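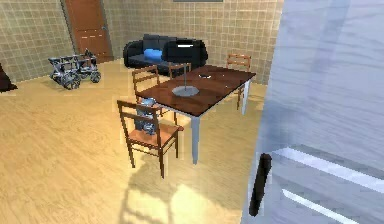 Mali Edwards wrote in to ask why the rooms are simulated at all when the team has a real test apartment to work in, and whether any of the layout results survive outside the renderer. The short reply is that the method needs the same room many times over with one thing changed, and a real apartment is slow to reset. The second point is covered at the end of the page.

Zustater: gallery of evaluation rooms

This page collects views from the rooms used in the Zustater study of instruction following in household spaces. The method under test, Sarko, takes a short written instruction and returns a goal region on the floor, a path to it, and a stopping pose for the arm. It does not build a full map first. It keeps a small set of candidate goals and drops the ones that stop agreeing with what the camera reports.

The baseline, Pumphrey, builds the map first and then searches it. Both methods use the same camera model, the same arm and the same instructions. Start positions are fixed before either method is run.

The full set is 1,392 episodes. Each episode has a time limit of 30 seconds in simulator time and allows up to 5 replans. An episode counts as a success only if the stopping pose leaves the named item within reach and no contact with furniture has been logged. Partial credit is not given.

The dining side of the room is used for instructions that name one piece of furniture by its relation to another, such as "the chair nearest the sofa". Several matching chairs around one table make the noun alone useless, so the method has to resolve the relation. Chair backs also hide parts of whatever stands behind them - a common cause of early, wrong commitments in the baseline.

The desk side is used for approach tests. The instruction names the desk or something on it, and the goal region has to account for the chair. Sarko tends to pick a stopping pose to one side of the chair. Pumphrey more often picks the geometric center of the desk front and then spends its replans getting around the chair.
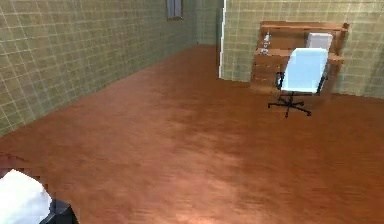 Desk and office chair across open floor, arm at lower left.

Floor reflections were left on in all runs. An early version of the goal filter treated bright patches on the floor as obstacles, and the fix (a check against depth before a candidate is dropped) is part of the released code. Wall tiles were also kept. They give the pose estimator plenty of corners to match, but the pattern repeats, and a match that is off by one tile looks almost as good as the correct one.

On transfer: 4 of the room layouts were rebuilt in the Tornton test apartment in June. The ranking of the two methods was unchanged there, with lower success for both. Most of the added failures came from depth noise near chair legs. Prys Hopkin maintains the episode lists and the start positions, and corrections to either should go to him.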